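Fulleston 装饰画工厂参观记录

5月随采购组去了一趟 Fulleston，参观 Gakatus 的数字油画车间。厂区分前后两栋，前栋做制版和印布，后栋做调色、分装和包装。接待我们的是工艺负责人 Noémie Delorme，上午9点进场，先换鞋套，再过风淋。

第一站是分色室。原稿扫描后由软件合并相近色，再由人工修边。常规款控制在24色以内，复杂风景可放宽到36色。修边的主要工作是消除过小的色块：面积低于6平方毫米的区域一律并入相邻颜色，否则编号印不清，使用者也难以下笔。天空和云的过渡最费工时，因为渐变要拆成若干条边界明确的色带，带宽太均匀会显得呆板，太碎则涂不完。花田类题材相对好处理，远景花朵可以直接概括成块面。

印布用的是涂层棉布，编号和轮廓线为浅灰色，要求一层颜料能够盖住。Delorme 提到，早期版本线条偏深，浅黄和浅粉区域常常需要涂三遍，后来调低了墨量，投诉随之减少。
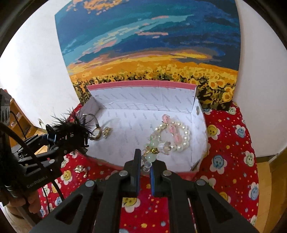 后栋二楼是调色间。丙烯颜料按配方称重，搅拌后静置，再抽样刮板，与标准色卡在同一光源下比对。白色和黄色单独设线，避免串色。车间湿度保持在67%左右，偏低时颜料在灌装嘴处结皮，造成分量不足。每批留样保存100天，用于处理售后的干结问题。

分装线上，小罐先贴号后灌装，顺序不能颠倒。罐盖压合后倒置一段时间检漏，不合格的整排剔除，不拆开单补。这一点我们组里有不同意见，认为浪费偏大，厂方的解释是返工人工比颜料贵。

绷框工段由 Odette Lemaire 讲解。内框为松木，四角榫接，大尺寸加一根横撑。绷布先固定长边中点，再向两端推进，四角最后折。张力用手持仪器测，读数偏差大的会在存放后起皱。运往 Punville 仓库的货走海运，受潮后布面会松，因此另附一组木楔，由收货方自行调整。

成品的悬挂建议写在说明页上：完成后平放晾干，涂一层哑光保护剂，避免正对窗户。画幅较大时用两个挂点，间距取框宽的一半。

下午看了老化测试。样片在灯箱内连续照射，最长可达90小时，红色系褪色最明显，蓝色系基本稳定。厂方正在试用 Rey 供应的一种新红色颜料，数据尚未齐全，没有给我们看报告。

参观在下午4点结束。待跟进事项：索取涂层布的供应规格，确认36色款的起订量，以及木楔是否可以改为随框预装。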